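Stidcombe workroom, folding table
24 Nov 2019

Black knits again, job 844, with the red pieces mixed in. Wanted to settle two things before the rest of the order goes through: whether the speckled table top is any good for dark cloth, and how the pile should be built so it stays put. Pile first, then the top, then a black piece picked up.

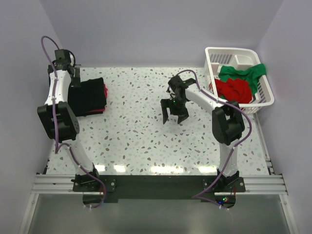
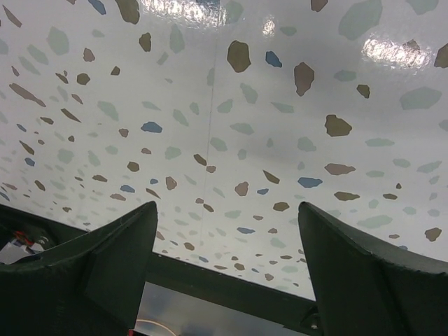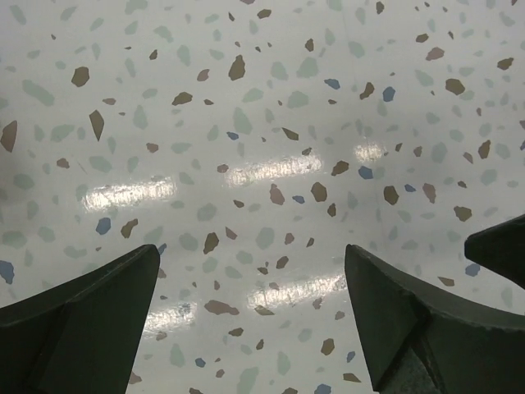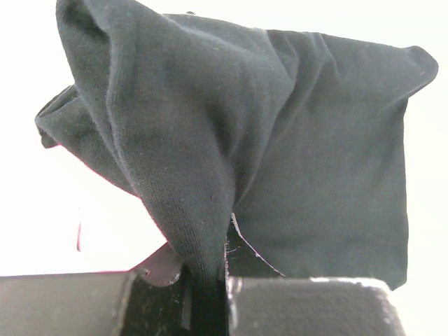 Tomás Doherty: I'd keep the red out of the middle. If a pile goes over on the shelf you end up refolding all of it to get the colors back in order, and red on black leaves fluff on both. I would also do the lint before folding, not after. Once it's folded you only ever clean the outside, and then the customer opens it up and there is the rest of it.

Agree on the lint. Not sure yet about the red. Notes below.

The top

The covering is the Rirby sheet, the shiny one with the brown, green and blue chips. We took it over the matte gray because the gray showed every thread and had to be wiped between pieces. The chips hide fluff well. Too well, maybe: I wiped it at lunch thinking it was clean and the cloth came up gray. So it needs wiping on a schedule and not when it looks dirty, because it never looks dirty. Every time a pile comes off the table, wipe. Written on the card by the door.

Cloth slides on it. Good for pulling a piece square, since you can move the whole thing from one corner without dragging the rest into wrinkles. Bad for the last fold, where the bottom layer wants to creep away from you. With the heavier knits it doesn't matter, the weight holds them. The thin ones creep.

Tried a damp wipe right before laying out, to see if a bit of moisture would hold the bottom layer. It does, but it leaves a mark on the black that takes a while to go, and I don't want to be folding damp cloth into a pile. Dropped that.

Glare is a nuisance. The lights come straight back off the gloss, and wherever there is a bright patch you lose the edge of whatever is lying on it if it's pale. Black against it is fine, easier than on the gray even. The real trouble with black is inside the piece: edge on edge, you can't tell where the top layer stops and the one under it starts. Had to feel for it. Turning off the lamp nearest the back wall helped with the glare and made the black-on-black worse. Left it on.

The seam in the sheet: it's faint and I can't feel it with a fingernail except near one end, where it is very slightly proud. Ran a black piece over that end ten or so times and looked at the underside, no pulled threads. Will tape it if it lifts. Ask Rirby whether the sheet comes wide enough to do the table without a join – I thought it did, but the old order form doesn't say.

Washing

For the record, so we can compare later. All of these went through inside out, cold, with the Stuvex liquid, spin at 1000. Dried flat, not tumbled. Last batch was tumbled and had more fluff on it than this one, but the last batch also went in with towels, so that comparison is worth nothing. Next load goes without towels and tumbled, then we'll know.

There is still lint on the black. Small light specks, worst along anything that ends up as a ridge when the cloth is handled. The roller takes most of it off the flat areas. It doesn't take it out of the creases, and rolling over a crease presses the specks in. Shake first, then lay flat, then roll, then fold.

Roller sheets: peeled a new one for each piece at the start, which is wasteful. Two pieces to a sheet is fine for the thin ones. The heavier knit fills a sheet by itself.

Picking up

Lifting from the middle is what makes the mess. One pinch in the middle and the cloth goes into a tent, corners swing out wherever they like, one of them curls under, and when it goes down again it lands with that corner folded in. Then you have to open it all out. Two corners of the same short side is the way to lift anything that is already flat. For a piece that comes out of the basket in a lump, there's no choosing, you take what you get, but put it down again at once and find a corner from there. Don't try to sort it out in the air.

The curl on the corners is in the knit. Cut edges roll toward the face when they're handled a lot and they'd rolled on nearly everything in the job by the afternoon. Pressing would fix it, and Ó Ceallaigh said no pressing. So: flatten the corner with the side of the hand, hold it for a breath, fold over it straight away. If you leave it, it's up again.

Folding

What I ended up doing, after trying the other order:

Lay flat, face down. Square it by the long side.
Sides in first, both to the middle, not overlapping. Overlapping gives a lump along the center and the pile rocks on it.
Bottom up to a hand's width from the top, then over again.
Turn it so the folded edge faces the front of the table.
Smooth once, from the fold outward. More than once and the layers walk.

The other order (in half first, then sides) is faster and looks fine for one piece. In a pile it goes wrong by the third or fourth, since one end is thicker than the other and it all leans. You can alternate the ends but I forgot every time, so would anyone.

Corners come out rounded however careful you are. I was chasing sharp ones for most of the morning and it's pointless with cloth this soft. A crisp corner in this knit means you've pulled it, and it relaxes by the time it gets to the shelf. A straight front edge matters, the rest can be soft.

Pile order

Back to the red. My case for having a red layer between the blacks is just that you can see where one stops. With black on black on black I can't count a pile without lifting the edges, and lifting the edges is what spoils it. With a bit of red showing at the side it's obvious. Against that, Tomás is right about the fluff, and the red does shed. I found pink bits on the underside of a black piece that had only been on top of it for the length of a coffee.

Tried a sheet of tissue between the colors. Works, sheds nothing, and you can see the layers from the side. Also slides like anything, and the pile went over when I moved it to the trolley. Smaller tissue, maybe, so that cloth still touches cloth around the outside. Will cut some and see.

The pile also wants squaring as it grows. I was dropping each piece on and fixing it at the end, and by then the lower layers stick out at the right and you can't get them back without disturbing the top. Square each one as it goes down, against the wall of the work area if there's a wall near enough. The side walls angle out, so use the back one. Found that out with a pile that was neat and crooked.

Talked it over with Aslı Akgül before leaving. She thinks the leaning is mostly from the piece at the bottom, and that a thin one under heavier ones will always shift. She'd put the heaviest at the bottom whatever color it is. Sounds right, and it would mean the color question sorts itself out, as the red ones are the heavier cloth in this job. I'd been doing it by the order they came out of the basket.

She also asked why we fold these at all when they go on hangers at the other end. I don't have an answer to that, the job sheet says folded. Will ask Ó Ceallaigh when they ring about the date.

Left to do

Cut the smaller tissue.
Heavy at the bottom, red below black, leave a pile overnight and look at it in the morning for lean and for pink.
One load tumbled, no towels, Stuvex, everything else the same.
Message Rirby about the wide sheet. The sheet on the table has been down since April and it's marked less than I expected, so the same pattern again is fine.
More roller refills, the wide kind. The narrow ones leave a line of lint between passes.
Find the other lamp, the one on the arm. Want to try it low from the side – might show up the edges on the black without lighting up the whole table.

Added later: tissue cut to half size holds. Moved the pile to the trolley and back with it in and nothing slid. It does crackle, and the edge of one piece was poking out at the front, so trim a little narrower than that. Haven't tried it on the thin ones.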